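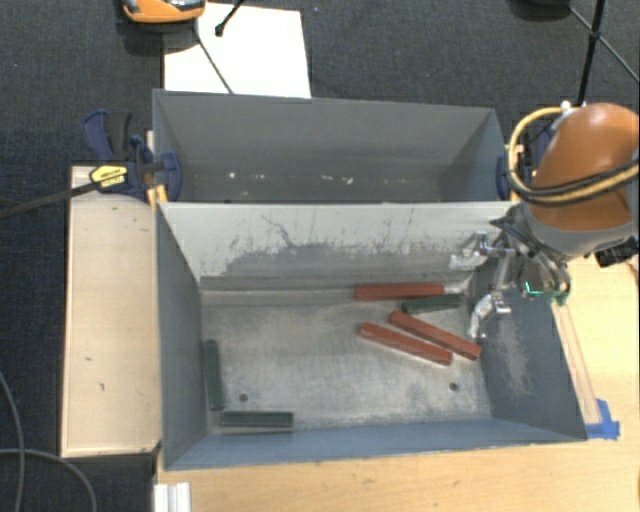

Stonura Open Day: Two-Bin Block Episodes

Data card and notes for the episodes recorded in front of visitors at the Stonura open day. Maintained by Solomiia Marchuk. Station setup and operator notes by Gayan Cassim.

Last updated: 31 March 2021

What this is

A small set of pick-and-place episodes recorded on the bench we call Sultana. One arm with a two-finger gripper moves narrow rectangular blocks out of the front metal bin and into the rear one. The blocks are red and dark green. Everything was recorded during the public demonstration in November, with people standing behind the barrier and asking questions.

The set has 600 episodes in 11 folders. Each folder is one block of demonstration time. Breaks between folders are uneven — we stopped when the room emptied and started again when it filled.

The station

- Two gray metal bins, one behind the other, long sides running left to right as the fixed camera sees them.
- Bar clamps hold the bins at the sides. Check them before every session. They creep.
- A light wooden tabletop, with a wooden strip beside the right wall of the front bin and blue tape near the corner. The tape is the reference for putting the bin back after it has been moved. Please don't peel it off.
- A fixed camera. It was not moved between folders 2 and 11. Folder 1 was recorded before the final adjustment and has a slightly different view.

The bins are old. The back wall of the front one has a large darker patch and a jagged scratch, and the floor is scuffed, with small dark holes in it. We left all of that alone. If you train a detector on this set, expect the dark patch to cause trouble with the green blocks in low light.

How the demonstration ran

Visitors came through in groups. Gayan gave a short talk, then started an episode. One visitor per group was invited to scatter the blocks in the front bin by hand, so the starting layouts are less even than in our lab sets. Many have blocks pressed close together or lying along a wall. Blocks next to a wall are the hard cases, and people quickly worked out that they could make the arm struggle by pushing blocks into a corner.

An episode ends when the front bin is empty, when the arm has failed 3 times on the same block, or when the operator presses stop. The reason is stored in the field "end_reason".

Folder layout

Each episode folder holds:

- color frames from the fixed camera
- joint positions and gripper opening, one row per frame
- a short text file with the operator's remarks, often blank
- meta.json, with the start time, folder number and end_reason

There is no audio. The microphone was unplugged for the whole day.

Known problems

- The arm's orange-brown cover is glossy and picks up bright reflections. Simple color thresholds for red will catch parts of it.
- The cables loop around the side of the cover and can hide part of the rear bin.
- Operator remarks in folder 7 are in two languages.
- Two folders have gaps in the joint data from a loose connector. The rows are missing, not filled in. Use the frame number to line things up.

Labels

Block outlines were drawn by hand at Skindov on every first frame. Later frames are not labeled. Where the gripper covers a block, only the visible part is outlined. The label format is the same as in the Tinditar set, so the same loader works for both.

Access

Ask Solomiia for the download link and say which folders you need. The full set is large and most people only want the first frames and labels. Corrections to labels are welcome — send the episode number and the frame number together.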